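Left arm sags when holding a part at the back of the table

Myfanwy Gittins
Two-arm bench cell, both bases clamped to an aluminium frame round a butcher-block top. The left arm homes correctly, but when it holds something out towards the far corner the gripper drops 13 mm over a few minutes. The right arm, same firmware, holds its position. I have re-homed twice and swapped the power leads. Is this a gain setting or something mechanical?

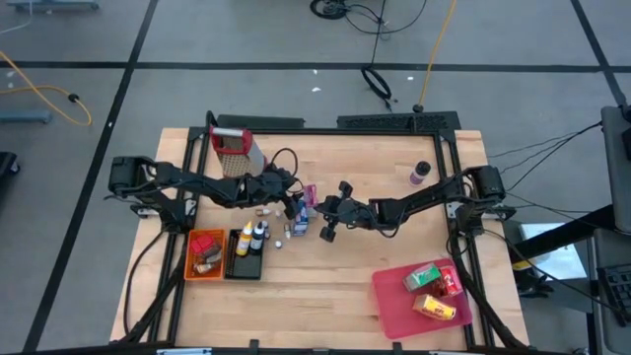 Nothing in the log except a temperature warning on joint 2, at 70 degrees. The controller is a Dikard, bought in October.

Emlyn Rowlands
Check the base clamp before touching any gains. Ours at Stamcombe did the same and the clamp had crept on the rail. Put a dial gauge on the motor base, extend the arm, and watch the needle. If the base moves, retighten and home again. If it stays put, look at joint 2 – a warm motor with a loose coupling screw will sag slowly. Power off and support the arm before you open the cover. Leave the cable some slack at the elbow when you refit it.

Fernutero
Had this, error 599 I think. Turned it off overnight and it was fine.

Price
Second the coupling screw. Mark it with paint pen afterwards.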